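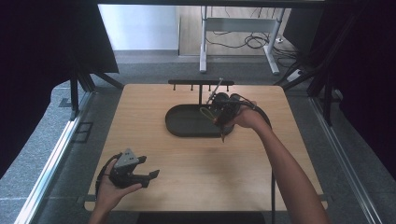 Finishing a timber benchtop with hardwax oil

The top in the workroom at Lutumbridge was sanded back in August and refinished with two coats of hardwax oil. These are my notes, mostly so I can repeat the job on the second bench without working it all out again.

Old finish

The previous coating was a water-based polyurethane. It had gone cloudy at the front edge where forearms rest, and spot repairs showed a halo. A film finish has to be cut back across the whole surface to get an even sheen. Oil can be patched locally, and that decided it.

Sanding

I started at 80 grit on the random orbital, then 120, then 150. The data sheet for the oil says to stop at 150. I tried 240 on an offcut and the colour came up paler, with less oil taken in. Vacuum between grits. A pencil scribble over the whole surface before each pass shows where the sander hasn't been.

I wiped the top with a damp cloth after the last pass, left it overnight and knocked the raised fibres down by hand with a worn 150 disc.

Coverage

Bench area is 1,246 by 525 mm, so 0.65 square metres. Coat one took 26 mL and coat two took 14 mL, measured by weighing the tin before and after and dividing by the density on the label. A 200 mL tin is plenty for both benches. Wendis sells the small size; Rotich only had the 750 mL when I rang.

Application

White nylon pad, worked with the grain, then buffed off with a cotton rag after ten minutes. Anything left sitting on the surface goes tacky and stays that way for days. Marloes Claeys suggested a plastic spreader for the first coat and it does use less oil, but I had trouble keeping a wet edge with it.

Rags go flat on the concrete outside until stiff, or into a bucket of water. Do not bin them scrunched up. 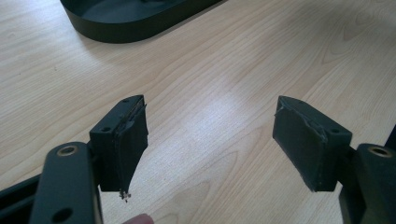 Light-coloured timber, grain running on the diagonal.

Cure

Dry to touch at seven hours. Second coat at 24. The label gives ten days to full cure, and I kept water off it for that long. Tea left on a finished offcut for an hour made no mark at day 12. Methylated spirits did, as expected.

Costs

Oil, pads and discs from Wendis came to $116. The Heken sander was already in the shed.

Still to do: underside of the second bench, one coat only.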